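Horror Film and Its Fans, week 6
notes 7/5/21

Fan press first. Zines before websites, mostly photocopied, traded by mail. The Skelton zine is our main case. Print run of 239 at its peak, then readers drift to message boards. Know why: cost, speed, and you could answer back.

Interviews as a form. Fan interviewer is not neutral and dosen't pretend to be. Look at how the Nemer piece opens, all praise, then gets to the makeup questions. Compare w/ the trade magazine version from February.
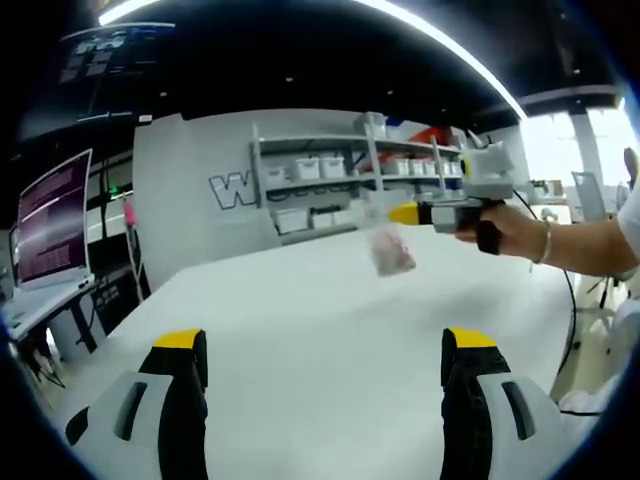

Two grippers with yellow tips, white tabletop.

Conventions. Dornari weekend = guests, dealer room, late screenings. Autograph line is where fans and makers meet, so read the Vondráček chapter on that, skip the appendix. Key terms: gatekeeping, collector, "final girl" (we did this already, review it).

For next time: 2 pages on one fan interview, your pick. Who is it writen for? What gets left out? Bring a printed copy, room 2932.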